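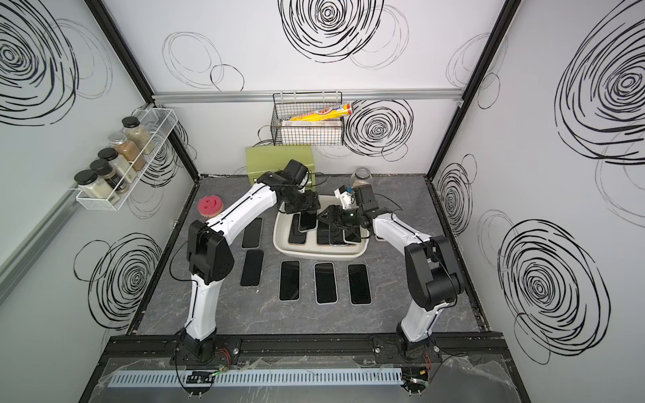 July 25, 2025

Notebook – two-arm cell, phone sorting task (Ghauri job)

Stopped the run at episode 56 of a planned 86. Right arm fault, then a near thing with the cable. Writing it down before I forget the order of it.

Task as set: phones in the white tray and on the table top, both arms working from the front rail, pick from one and place to the other. Left arm had been fine all morning. Right arm had been slow to close on the thin-edged phones but was still getting them.

What happened. On episode 56 the right arm came across to the tray, closed on a phone, lifted, and the wrist stopped turning partway. The elbow carried on for a moment and the phone went down on one corner. Controller threw an overload on the wrist joint and held position. Left arm did not stop. It finished its own move and came in over the tray with the right gripper still hanging there. I hit the stop. Gap between the two grippers when I measured it was 15 mm, so no contact, but that is nowhere near what we agreed.

Two separate things, then, and I want to keep them separate:

a) why the wrist overloaded
b) why a fault on one arm leaves the other one moving

On (a). The thin black cable on the right arm loops out on its way to the wrist. With the arm powered off I turned the joint by hand through the full range. Free one way. The other way it goes tight well before the end stop, and you can feel the cable pulling. When I unclipped it and tried again the joint turned freely all the way. So the cable is too short for that pose, or has crept through the clip. I think crept. There is a shiny patch on the jacket where the clip sits, and in January we left more slack than there is now. Nobody wrote down how much, me included.

No damage to the conductors that I can find. Continuity good with the cable flexed. Connector at the gripper end seated properly.

On (b). Fault handling is per arm. The Tringate controllers each look after themselves and the only thing that stops both is the button. I had assumed the supervisor script did it as well. Went through it with Prasanna Debnath after lunch and it does catch the fault, but it only checks between moves. If the left arm is mid-move it gets to finish. Prasanna says it was written that way to avoid dropping things during short comms errors – fair enough when the arms had half the table each, no good now they share a tray.

Done today:

Cable re-routed with a longer loop, clip moved up the forearm, jacket marked with paint pen either side of the clip so creep will show. Checked by hand through the full range, then powered at low speed, empty gripper. No overload in 2 full passes. That is not many and I would not call it fixed.

Phone that was dropped: one corner chipped. They are dead units so it doesn't matter, but it has sharp bits, so it's out of the set and in the glass bin.

Left arm cable looked over at the same time, base to elbow. Seems all right. Marked it the same way.

Not done:

Supervisor change. Prasanna will make any fault on either arm halt both at once, and hold, with no automatic resume. Needs testing on the bench pair before it goes on this cell. Until then the cell runs one arm at a time, other one parked and powered down. Label is on the controller.

Proper minimum distance between grippers. The number in the config is from the old Faterton layout and I don't trust it for this table.

Email Nurus for a longer gripper cable. The loop works but the spare length is all used up.

Episode 56 is flagged as failed, keep it, don't delete. Log and joint currents are saved with it. Looking back at the currents, the right wrist was climbing from well before the stop, a little more each time it reached for the tray. A warning level below the trip would have shown it. Asked Prasanna if that can go in with the other change. He thinks so, wants to look at the left arm traces first.

If anyone needs the cell before the supervisor change is in, come and ask me.

3 comments · 0 shares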